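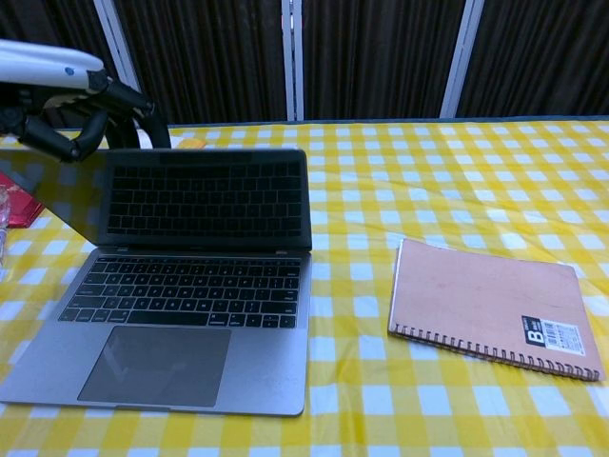

*Figure 1. Laptop and yellow and white checked tablecloth.*

# Word Intelligibility in Two Mixes of a Six-Track Rap EP

Project report, Sound Production, Geldale College
Submitted 13th July

## 1. Summary

This project measured how many words listeners could write down correctly from two different mixes of the same rap EP. The EP is *Cruzado*, a six-track release recorded at the Tasham rehearsal rooms and put out on the Zekorach label. The label supplied the separate stems and gave written permission for a second mix to be made for study purposes. The released mix is called Mix A in this report. The new mix is called Mix B.

The full lyric of the EP contains 1548 words, including hooks but not ad-libs. Over all six tracks, listeners wrote down 73 per cent of these words correctly from Mix A and 82 per cent from Mix B. Most of the gain came from three tracks with dense low-mid instrumentation. On two of the tracks there was almost no change.

## 2. Background

Rap vocals are often recorded close to the microphone and compressed heavily, so level alone is seldom the problem when a lyric can't be followed. The more common problem is masking. Sampled piano, electric bass harmonics and the body of the snare all sit in the same range as the lower part of the voice, and bright hi-hats compete with the consonants higher up. Double-tracked lines add a further difficulty when the two takes don't line up at the ends of words.

Reviews of *Cruzado* on small music sites were mostly favourable about the writing, but two of them said that parts of the first and third tracks were hard to make out. The label's view was that the murky sound was partly deliberate. The project was planned with that in mind, and the aim was to improve the words without changing the character of the record more than needed.

The questions were:

1. Does a modest change to equalization, doubles and delay returns raise the number of words understood?
2. Which tracks benefit, and do they share an arrangement style?
3. Do listeners prefer the clearer mix?

## 3. Materials

### 3.1 Stems

Each track came as a folder of 24-bit WAV files at 48 kHz. The number of stems varied a great deal between tracks. Track 4 has only drums, bass, one keyboard part and a single lead vocal. Track 5 has layered samples, live bass, three percussion parts and vocal doubles for the whole of both verses.

Track 3 arrived with the lead vocal and its delay printed to one file. A dry version was requested and was sent by the label nine days later. It had been exported from a different start point and had to be lined up by hand, using the first kick drum bleed as a reference.

### 3.2 Lyric sheet

The reference lyric was typed from the label's own sheet and then checked against the solo vocal stems. Several lines on the sheet didn't match what was recorded. In each case the recording was taken as correct. Contractions were counted as one word. Numbers were counted as they were spoken.

## 4. Method

### 4.1 Mix B

Mix B started from an attempt to rebuild Mix A as closely as possible from the stems. Once the rebuild was judged close enough by switching between the two, the following changes were made on every track:

- High-pass filter on the lead vocal at 100 Hz, 12 dB per octave.
- Sample and keyboard bus reduced by 2 dB between 300 Hz and 900 Hz, only while the lead vocal was sounding.
- Vocal doubles edited so that final consonants fell with the lead, or were faded out before the consonant.
- Delay returns ducked from the lead vocal.
- Hi-hats panned a little further from centre where the arrangement allowed it.

The lead vocal fader wasn't raised on any track. This was a rule of the project, as a louder vocal would very likely have given better scores and shown little about masking.

Both mixes were matched for integrated loudness before the test. The label's mastering was not available as a separate stage, so Mix A was used in its unmastered form as well.

### 4.2 Listeners

There were 30 listeners, all students at the college from outside the sound program. All reported normal hearing and English as a main language. None had heard the EP before. Anyone who recognized a track in the practice round would have been left out, but this didn't occur.

Listeners were split into two equal groups. The first group heard the odd-numbered tracks in Mix A and the even-numbered tracks in Mix B. The second group heard the reverse. Nobody was given the same lyric twice in the transcription task.

### 4.3 Procedure

Testing was done in the small editing room with closed-back headphones at a fixed playback level. Each track was cut into phrases of one or two bars. Each phrase was played twice, followed by a pause in which the listener typed what they had heard. Guessing was allowed and encouraged. Rest breaks were given between tracks.

A word was marked correct if it matched the reference or was an obvious spelling variant. Singular for plural was marked wrong. Place names and slang were marked by sound, so any reasonable spelling was accepted. Repeated hooks were scored each time they came up.

After transcription, listeners heard a short section of every track in both mixes, in random order and without labels, and chose the one they preferred. A "no preference" answer was allowed.

## 5. Results

### 5.1 Words correct

| Track | Words in lyric | Mix A (%) | Mix B (%) | Change (points) |
|---|---|---|---|---|
| 1 | 312 | 71 | 83 | +12 |
| 2 | 284 | 78 | 84 | +6 |
| 3 | 241 | 64 | 79 | +15 |
| 4 | 198 | 88 | 89 | +1 |
| 5 | 275 | 59 | 74 | +15 |
| 6 | 238 | 81 | 82 | +1 |
| All | 1548 | 73 | 82 | +9 |

The bottom row is weighted by the number of words in each track.

Tracks 1, 3 and 5 all use a sustained sample under the verses. Tracks 4 and 6 leave the low-mid range mostly open, and the sample bus reduction had little to act on. Track 2 falls between the two groups, with a sustained part in the second verse only. Nearly all of its gain was in that verse.

### 5.2 Kinds of error

Errors in Mix A were most common at line ends. Final *t*, *d* and *k* were often lost, so that past tense verbs were written in the present. In Mix B these errors were fewer on Tracks 1 and 5, where the doubles had needed the most editing.

Slang and local place names were missed in both mixes. Speed also mattered. The fast section near the end of Track 5 had the lowest score of any passage on the EP in either mix, and several listeners left whole phrases blank. Equalization did little for it.

### 5.3 Preference

Mix B was preferred on Tracks 1 and 3. On Track 5 the choice leaned towards Mix A, even though Mix B scored much higher in transcription. Written comments described Mix B of this track as "thinner" and "less heavy". For Tracks 2, 4 and 6 the most common answer was no preference.

## 6. Discussion

The results support the view that masking by sustained low-mid parts was the main cause of missed words. The change in level was small, and it was applied only while the voice was present. It is not possible to say how much of the gain came from this and how much from the edited doubles, as both changes were made together. A test with each change made alone would need more listeners or fewer tracks.

The Track 5 preference result matters for practical work. A clearer lyric was not enough to make up for the loss of weight in the sample. A narrower cut, or one keyed only to the upper part of the vocal, might keep more of the original colour. One attempt at this was made late in the project, but the detector reacted to breaths and the version wasn't tested.

### 6.1 Limits

Short phrases played twice are not the way anyone hears a record, and scores from full playback would probably be lower. Headphones remove the effect of the room. The listeners were of similar age. Scoring was done by one marker who knew which group each sheet came from, which should be changed in any repeat of the work.

Small differences between Mix A and its rebuild remained, mainly in the snare reverb on Track 2, where the original unit wasn't known. A plate setting was used in its place.

## 7. Further work

The label has asked for the Track 1 and Track 3 session files. A version of Track 5 with the doubles edited and the sample bus left alone is planned for next term, using the same phrase cuts and a new group of listeners.

## Appendix A. Session notes

- Track 1: doubles in the second verse drift late from bar nine on. Edited by hand.
- Track 2: bass stem has a click at the first hook. Left in, as it is on the release.
- Track 3: replacement dry vocal used. Delay rebuilt at a dotted eighth.
- Track 4: no doubles. High-pass filter, panning and delay ducking only had any audible effect.
- Track 5: tambourine and hi-hat share one stem, so panning was not changed.
- Track 6: outro has no vocal and was left out of the test.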